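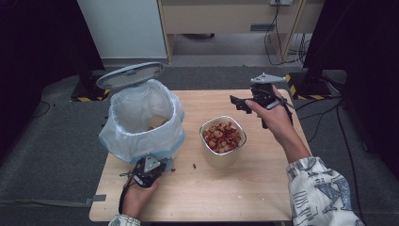
Figure 1. White bowl with food pieces and lined bin, lid open.

Goat or Sheep? Maternal DNA from Farm Waste at Skoddale and Givska

Project report, Archaeological Science, Furnival College

Summary

Bones of sheep and goats are hard to separate by eye, and most excavation reports list them together. This project used mitochondrial DNA to identify the species of 133 bones from two farm sites, Skoddale and Givska, and to assign the goats to maternal lineages. Usable sequence was recovered from 70 bones. Goats were more common at Skoddale than the original bone report suggested. Two goat lineages were found. The second was present only at Givska, and only in the upper layers.

Background

Goats were domesticated in southwest Asia and were carried into Europe by early farmers. Most living domestic goats belong to a single large maternal group, haplogroup A. Several smaller groups exist, and their presence in old material can point to separate movements of animals or to herds that were later replaced.

Mitochondrial DNA is inherited only from the mother. It is present in many copies per cell, so it often survives where nuclear DNA does not. It gives no information about the male line, and a herd in which males are brought in from outside will look unchanged. This limit applies to everything below.

The bone report for Skoddale treats the farm as a sheep farm with an occasional goat. That view rests on a few horn cores and on foot bones complete enough to measure. Ribs, shaft fragments and most teeth were left as "sheep or goat." The Givska report is shorter and makes no attempt to separate the species.

Material

Bones came from 5 contexts: three at Skoddale and two at Givska. At Skoddale these were a ditch fill, a yard surface and a pit. At Givska they were the lower and upper layers of a single waste heap. Teeth and dense parts of the skull were preferred. Where these were missing, the thickest available shaft fragment was taken.

To avoid sampling the same animal twice, only one skeletal element from one side of the body was used where the context allowed. This was possible in the ditch and in both heap layers. The yard surface did not contain enough material, and some repeat sampling there can't be ruled out. Bones with clear signs of burning were excluded. Bones with cut marks were kept, but the marks were photographed before any drilling.

Laboratory work

Surfaces were removed with a clean drill bit and discarded. Powder was collected at low speed to limit heating. Extraction was done in the dedicated clean room at Furnival, which is in a separate building from the room used for amplified DNA. Staff and students did not move from the second room to the first on the same day.

A blank was carried through with each batch from extraction to sequencing. One batch from the yard surface had a blank with cattle sequence in it. Cattle DNA is a known contaminant of some laboratory reagents. The batch was extracted again with a new reagent lot and the second blank was clean. Only the second set of results is used here.

Libraries were enriched for mitochondrial DNA with baits designed from both sheep and goat. Using goat baits alone would have biased recovery toward goats.

Data analysis

Reads were trimmed, merged and aligned with Vusero, the pipeline supplied for the course. Each library was aligned separately to a sheep and a goat reference. Species was assigned when one reference gave a clearly better match and the positions that differ between the species agreed with that result. Libraries with mixed signals were rejected.

Damage at the ends of reads was checked in every library that passed. Old DNA shows a rise in certain base changes toward the ends of the fragments. Libraries without this pattern were treated as modern contamination and removed. Vusero reports a single damage score, but the plots were also read by hand after a low-coverage library received a passing score with no visible pattern.

Goat sequences were placed on a published tree of haplogroups. No attempt was made to estimate dates from the tree.

Results

Recovery was uneven. The ditch fill at Skoddale was waterlogged and gave the best results, with long fragments and little bacterial DNA. The pit was next. The yard surface performed poorly, as expected for bone that lay exposed and was trampled. Both layers at Givska gave moderate results. Teeth outperformed shaft fragments in every context.

Sheep were the more common species in all contexts except the pit at Skoddale, where goats were in the majority. Most of the goat bones from the pit were ribs and shaft fragments, the elements that the earlier report had left unassigned.

All of the Skoddale goats fell within haplogroup A. So did those from the lower layer at Givska. In the upper layer, haplogroup A was present together with haplogroup C, which is rare in living European herds.

Discussion

The pit result changes the picture of Skoddale only in part. A pit can be filled in a short time, and a high share of goats in it may reflect one episode of slaughter. It does show that goats were kept or brought to the site in greater numbers than the horn cores suggested. Horn was a useful raw material, and cores may have been carried off to be worked elsewhere. This could be tested if a workshop deposit of the same period were found nearby.

The appearance of haplogroup C in the upper layer at Givska has at least two possible explanations. Female goats may have been brought in after the lower layer was sealed. The lineage may also have been present all along at low frequency and been missed in the smaller lower sample. The present data can't separate these, and the lower layer should be sampled again before any claim about trade is made.

Limits of the study

Dating is by pottery and layer order only. No radiocarbon dates were available. The upper layer at Givska was dug in June by a field school, and the notes record that its boundary with the topsoil was unclear on the north side. One of the haplogroup C bones came from that side. Its damage pattern is consistent with old DNA, but a direct date is needed.

Further work

Remaining powder is stored in the Furnival freezer under the original context numbers. A request has been made for radiocarbon dates on the haplogroup C bones. Nuclear data from the ditch fill would allow the sex of the animals to be determined, and preservation there is good enough to try it.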